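Tuesday, Plirncombe, finishing room. Notes before I forget, tidy up later.

Hand on from just after eight. Gamgate want it on whites only till end of December, so whites only. Target for the week is 300 pieces, no one is holding us to it yet.

Main thing today was the first pick. Folding end is fine if it gets a decent edge. If it gets a middle, everything after is a mess and somebody has to shake it out and start over. Same as teaching a new starter really, find the edge first. Only a new starter can feel a hem and this can't, or not well enough.

Textured stuff is easier to watch than plain, you can see which way the rows run so you know if it's pulled square. Plain sheets just go to white glare on the wrist view. Ask Plivis whether exposure can come down. 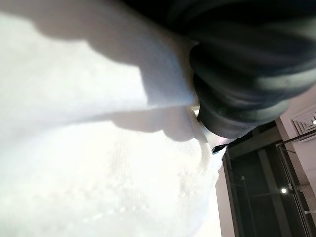 Wrist view, gripper into the ribbed white. Crease at the contact point.

Want a setting for how hard it presses down. At the moment it's one number for everything, thin or thick. Try 4 on the thick pieces tomorrow and leave the rest.

People side, which is what Mathias project lot keep asking about:

- Nobody misses the bending. Backs better, said more than once at break.
- They do miss working in pairs. Two on a sheet used to mean a chat. Now it's one person minding and one on pressing at the far end, and it's quiet.
- Minding is more tiring than it looks. You're waiting for it to go wrong. Suggest swapping every hour, not every half shift.
- Pay grade for minding still not settled. Needs an answer before we train any more.
- Sorting has got fussier. Whoever fills the baskets is now doing half the machine's job for it, and that time isn't on anybody's sheet. Should be.

Basket picks after dinner. Heap depth matters alot. Overfilled and it takes two layers, nearly empty and the hand has to go right down past the rim. Half to two thirds seems the happy spot, will mark a line on the inside with tape.

Straps and ties want a rule as well. Either they come out at sorting or they get tucked under, can't be left lying over the top where the fingers go in. My vote is out. 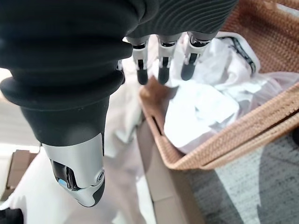
Over the wicker basket, fingers open. Dark strap with white edging on top of the heap.

69 picks logged by close. Log doesn't say which were redone by hand so the figure is no use for the report, dont quote it. Need a column for it.

Tomorrow:
- tape line in baskets
- press setting, thick only
- strap rule up on the wall by sorting
- hourly swap, ask both shifts first
- chase Gamgate re the minding grade, again
- new column in the log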